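Storkex Newsletter » March » Boxes, Part Two

Quick one this month, the print deadline is at 3 and I still have the parking thing to write up.

So. Flat-pack boxes. Last issue I asked how people fold theirs and got more mail than I got for the holiday lunch. Who knew. Most of you fold on your lap, or on the floor, or on top of another box. Please stop doing that last one, the bottom one caves and then you've got two to redo.

What I've learned since, in no special order.

Score first. Run a thumbnail or the back of a butter knife down every crease before you bend anything. Sounds fussy. Takes no time at all. The Pumov mailers come with creases so faint you can barely find them under the lights, and if you bend by eye you get a lean. A leaning box doesn't stack. We had a whole shelf go sideways in the back hall on account of a lean.

Tabs in before flaps. Always. I did a stack the other way around and had to open them all up agian, and the tabs never sit right the second time. Cardboard remembers.

Curved cutouts. Lots of questions on these. The half-moon bit on some sheets is a thumb hole or a finger notch, depends on the box, and you don't want to punch it out early. Leave it in until the sides are up. If you pop it while the sheet's still flat, the edge next to it goes weak and creases where you don't want it. Homa Arabzadeh worked this out the hard way on the Kordestani gift boxes, which are lovely and thin and hate everybody.

Tape. One strip along the seam, one across each end. Not five. The recycling place has complained twice.

Storage. Flat sheets stay flat, meaning lying down. Lean them on a wall for a week and they take a curve, and then good luck. The rack by the supply closet is fine, just don't put the water jugs on it. Damp sheets go soft at the corners. If a corner feels like felt, put it in the reject pile and move on.

We're down to the last 900 of the small size, by the way. The Sterer order is in but it's slow. Use the mediums if your stuff rattles a bit, there's packing paper under the bench. Crumple it loosely, a tight ball does nothing.

Now the table question. Long bench or round table? I was a long bench person. You line up your sheets on the left, finished boxes on the right, very tidy. But you end up shuffling along sideways all morning and my hip doesn't love it. A round table, you stay put and turn the sheet. Pull it to you, do the near edge, spin, do the next one. Less reaching too, if you sit close. Big sheets do hang over the side, so keep the chairs pushed back out of the way.

Also color. Laugh if you want but brown card on a brown bench is hard on the eyes by afternoon. Something brighter under it and you can see where the sheet ends. Yellow's good, even with card on the orange side.

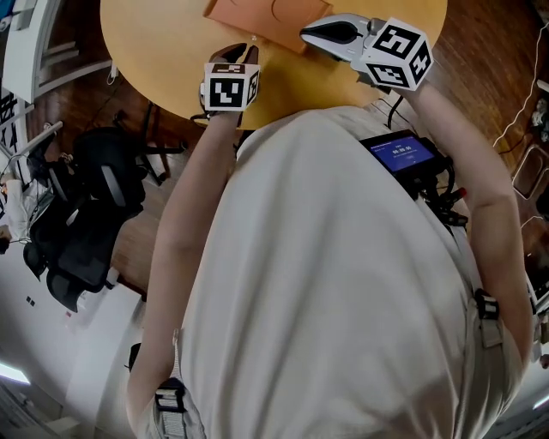

Hyun-seo Noh wrote in to say the round table is fine for small boxes and a pain for anything long, becuase the corners have nothing under them and the sheet tips just when both hands are busy. Better to use the bench for the long ones, fold the two ends first, and only then bring it over to finish. And would people please wipe the table down before they start, tape gum picks up every bit of dust and it ends up on the box.

Fair points. Ends first, I'll try that.

Other bits. The good bone folder is missing, the white one with the chip. No questions asked, just put it back in the cup. There's a folding hour at 2 in the back room, bring your own gloves if the edges bother you, 15 seats and I'm saving one for myself. Paper cuts: bandages are in the top drawer, not the second, the second is staples.

Next issue is labels. Send me your peeling tips. And the parking thing, if I ever get it written.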